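Burger assembly cell shown at Cutavum open afternoon

Members who came to the Cutavum test kitchen in October saw the second version of the Guler cell put together burgers from pre-cut parts. The first version, shown in spring, handled bread only. The arm now also places sliced fillings, which are harder to hold and vary more from piece to piece.

Parts are loaded by hand into a clear rack beside the tray. Heriberto Paucar of Cutavum ran the session and explained that slices are stored on edge so that the fingers can close on both faces. Grip force is limited in software — the Stinulix controller sets a separate ceiling for each ingredient.
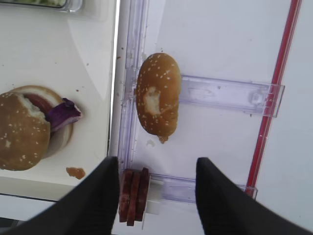
View from the wrist of the arm: burger on the tray at left, sesame bun half and upright dark red slices on the rack.

Bread remains the weak point. Paucar said that torn crust is logged as a fault even when the burger is complete, and that the team has tried 17 finger pad shapes so far. The target is 200 burgers between pad changes; the present figure is almost 80.

Questions from the floor dealt mainly with cleaning. The pads come off without tools, but the rack has to be unscrewed, and Kang is drawing up a clip-in replacement. Slides from the talk can be requested from the newsletter office.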